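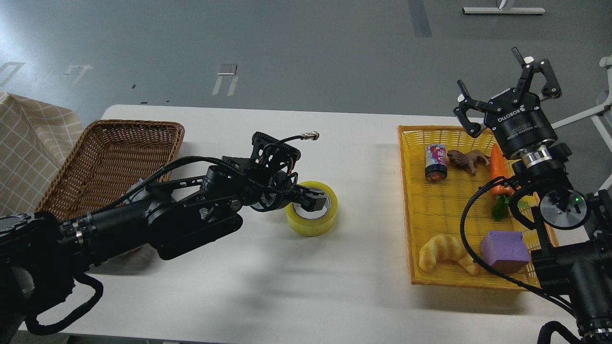 Left gripper at the tape roll, right gripper open over the yellow basket.

Levley two-arm table: notes for buyers

This file goes with the Levley recordings. It is meant for groups who plan to buy a similar table and must write a budget first.

Arms: 2
Recordings: 334
Budget for small parts: 3,000 pounds, May prices
Supplier of table and stands: Makico
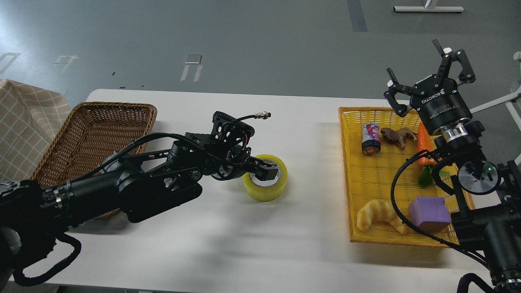 Fingers of the left gripper in the hole of the tape roll.

Please order the grippers together with the arms. We ordered ours later from Flindia and waited 40 days. Cables are a separate line in the budget, and so are spare fingers.
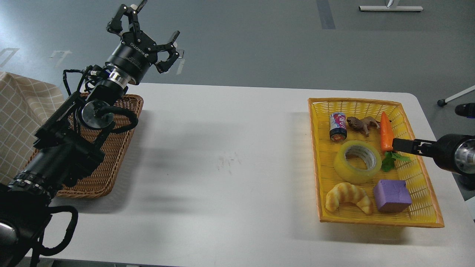 Toys and baskets are cheap, so buy each one twice. The Mudgway table uses the same list.

Last change: 02/03/2025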